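Home | Essays | Shelving and Storage | Archive | Subscribe

This site uses cookies to remember your reading preferences. Accept | Manage settings

Shelve by Size, Then by Subject

Small lending collections tend to copy the arrangement of large ones. They buy a subject scheme, print spine labels, and order everything by number on shelves set at one height. For a building with long runs of adjustable shelving, the practice is sound. For a single room it wastes capacity and damages bindings, and I think it should be dropped in favor of sorting by format first.

The argument rests on geometry. A shelf must clear its tallest volume. If one tall picture book sits among short paperbacks, the whole shelf is set for the picture book, and the air above the paperbacks is lost. In the reading room at Ralmont, which I helped rearrange over one winter, 800 volumes stood in strict subject order on 26 shelves. After sorting into three height bands, with subject order kept inside each band, the same volumes fit with 14 percent of the shelf length free. No book was withdrawn and no furniture was bought.

Hardcovers carry the second cost. A hardcover standing beside a shorter neighbor gets support only up to that neighbor's top edge. The upper board is free to bow outward, and the load moves to the joint. Children's hardcovers have a further problem, in that they are pulled out by the head of the spine and pushed back at an angle, so the lower edge takes the wear.
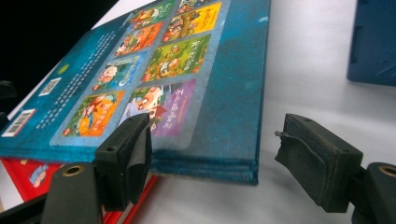 Back cover of a blue hardcover, with scuffing along the lower edge.

Sorting by height does not stop abrasion. It does give the boards an even neighbor on both sides and removes the gaps into which a volume can lean. A book that leans for a year will often keep the slant, and pressing will correct it only in part.

The usual objection is retrieval. If natural history is split across three bands, a reader looking for birds has three places to check. I accept this as a real cost, but it is smaller than it sounds. In a one-room collection the three places are within a few steps of each other, and the catalog record can carry a band letter ahead of the class number. Lalline has used such a prefix since its move and prints it in bold on the spine label. Readers learn it quickly. Staff take longer, mainly those trained under the old order.

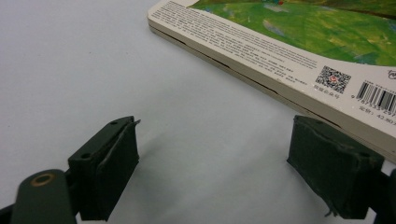

Paperbacks need separate treatment. A thick paperback has a flexible spine and a heavy text block, and when it stands loosely on a shelf the block sags forward out of the cover. The adhesive at the head fails first. Two measures help: pack the band firmly enough that each volume stays upright without being squeezed, and keep the thickest paperbacks at the ends, against a fixed upright. Laying them flat is acceptable in stacks of limited height. It is poor practice for anything in frequent use, as the reader will always want the one at the bottom.

Color labels are often proposed as a substitute for height bands. I have seen them fail twice. At Hegazy the colors stood for reading level, then for language, then for both, and the key on the wall no longer matched the shelves. A color has no order. A reader cannot infer that green follows red unless told, and a misplaced volume can be detected only by someone who knows the key.

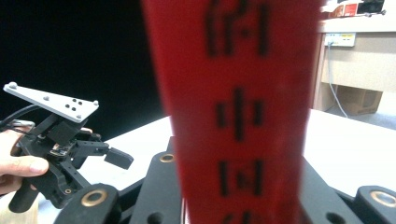 Large characters or numerals on the end of each bay work better. They can be read from the door, they sort in a known sequence, and they survive a change of staff. Where the collection holds more than one script, the sign should use the script of the books beneath it, with a bay number common to all.

The last point concerns thin books. Anything too narrow to carry a readable spine label should leave the open shelf and go into an upright file.

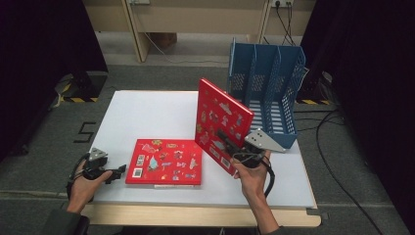

Word count: 670

Upright files cost little and hold thin volumes at a stable angle, provided they are not filled past the point where a hand can enter. The Varulon branch moved 67 thin titles into files by subject and put the labels on the front covers. Misfiling continued at the old rate, but finding a misfiled title became a matter of searching one file in place of a full shelf. I would count that as sufficient return on an afternoon of work.

Contact | Copyright, all rights reserved | Back to top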